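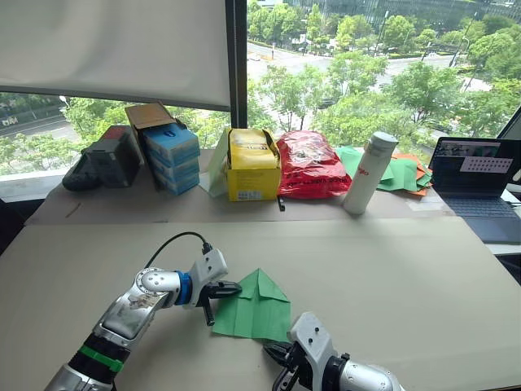
Subject: Re: [arms-users] Parallel fingers for paper handling, Lestus vs Traravon
From: Olga Barrientos
Date: August 27, 2025

Olga, before you order the second pair of Traravon fingers for the other arm, could you post what you found with the Lestus ones? We have the same decision to make here and our budget closes soon. I'm mostly interested in thin sheet. We do fabric labels and the odd bit of card. A few specific things:

> 1. Do the fingers close flat, or do the tips meet first?
> 2. Can you pick a single sheet off a hard table without a lip or a gap under it?
> 3. How much trouble is the wrist cable?
> 4. Is the Ondrejka controller worth the money over what ships with the arms?
>
> Also, did you ever sort out the drift you posted about in April?

Sorry for the slow answer. I wanted to finish the folding runs before saying anything, and they took longer than planned. I'll go through your points in order.

The task we settled on is paper folding with two arms. One gripper holds the sheet down, the other makes the fold, then they swap. The target is a plain paper dart. We use coloured paper, mainly green and a bit of orange, as it stands out well against the beige board. White paper was hopeless for the overhead camera in the afternoon. The table is next to a big window and even with the blind partway down there is a sheen on the board that the segmentation used to read as paper.

1. Closing flat

The Lestus fingers meet at the tips first and flatten out as you add force. At low force you get contact over the last couple of millimetres only. For a crease that is fine and possibly better, because you can run the tip along the fold. For holding a sheet still while the other arm pulls on it, it's poor. The paper pivots around the contact point.

The Traravon fingers close much closer to parallel. They are stiffer and they mark the paper less. On the other hand they are thicker at the end, so they need more clearance going in under a flap.

If your fabric labels are soft I would lean to the Traravon. For card I don't think it matters.

2. Single sheet off a hard table

No, not reliably, with either one. Neither finger will get under a flat sheet on a smooth surface unless something has already lifted the edge. What we do now is press down with one finger and drag inwards so that the sheet buckles, then close on the buckle. With the Lestus fingers that worked on 42 of 74 starts. With the Traravon it was 2 better, so 44, and I wouldn't read anything into a difference that small.

What did help was the surface. We started on the bare tabletop and moved to a large matte board laid over it. There is enough give that the fingertip can press a touch below the level of the paper. The board gets replaced when it's scratched up, and it saves the tips when somebody gets the table height wrong. I have got the table height wrong more than once.

Once the first fold is in, everything is easier. The flap stands up a bit and there is something to grab. The hard steps are the first pick and the small triangular fold near the nose, where both grippers want to be in the same place. With the housings as wide as they are, you have to bring one in from the left and the other in from the right, and keep both quite low. If your arms are mounted closer together than ours you may not be able to do it at all. Measure before you buy.

3. Wrist cable

More trouble than it should be. The cable comes off the forearm link and loops up into the top of the gripper housing. If the loop is too tight it tugs on the connector when the wrist rolls, and if it's too loose it drops into the wrist camera's view or catches on whatever is on the table. We leave a small arch and limit the wrist roll in software. I'd suggest doing the limit first and then setting the cable to suit, as I did it the other way round and had to redo it.

The connector has come loose on us, and the symptom is confusing. The gripper reports its last position and carries on as though nothing is wrong. If your gripper state stops changing while the arm is still moving, check the plug before you check anything else.

4. Ondrejka controller

It depends on whether you run two arms. With a single arm I would stay with the stock controller and spend the money on spare fingers. With two arms the timing matters. On the stock controllers each arm keeps its own clock and we were matching them up afterwards, which was tedious and not very accurate. The Ondrejka box runs both off one clock, and the hand-off between holding and folding got noticeably cleaner. We have logged 1,573 folds on it — individual folds, not finished darts — and have not had to throw out a run for timing.

The configuration tool is poor. It doesn't save the joint limits unless you close the panel with the button in the corner, and it gives no warning. Keep a copy of your limits in a text file.

On the drift from April: yes, sorted, and it was my own doing. I had blamed the arm calibration. The actual cause was the camera calibration card. Ours was fixed to a surface that moved, so every time somebody adjusted it the reference went with it. We now run the calibration at the start of each session and ignore anything older. Dreltedov support were patient about it, considering I had sent them three long emails insisting the encoders were faulty.

A few other notes that may save you some time:

Colour. Pick a paper colour that isn't on anything else nearby. We have trees outside the window, and green paper in front of green trees gave us false detections until we cropped the image to the board. Orange would have been the better choice from the start, but we had a lot of green.

Background clutter. We keep packaging and supplies along the back of the table and it has not been a problem since the crop went in. Before that, the overhead detector was quite fond of a pale green sheet propped up against one of the boxes.

Finger wear. The Lestus tips lose their texture first on the inside edge. You'll see it as slipping on the crease pass well before it looks worn. The Traravon tips haven't been on long enough for me to say.

Paper weight. Ordinary copy paper works. Anything lighter tears at the nose fold, and the heavier craft stock springs back open before the second gripper arrives.

I am going ahead with the second pair of Traravon fingers, and the Lestus set will go in the drawer for creasing work. If you want to borrow the Lestus pair before you order, send me your shipping address off list. You'll need your own mounting screws, the short ones, as the ones that came with them are in use.

Has anyone tried a softer pad on the Traravon fingers? I have a sheet of thin silicone here and was going to cut some strips, but if it's been done already I would sooner hear how it went.

Olga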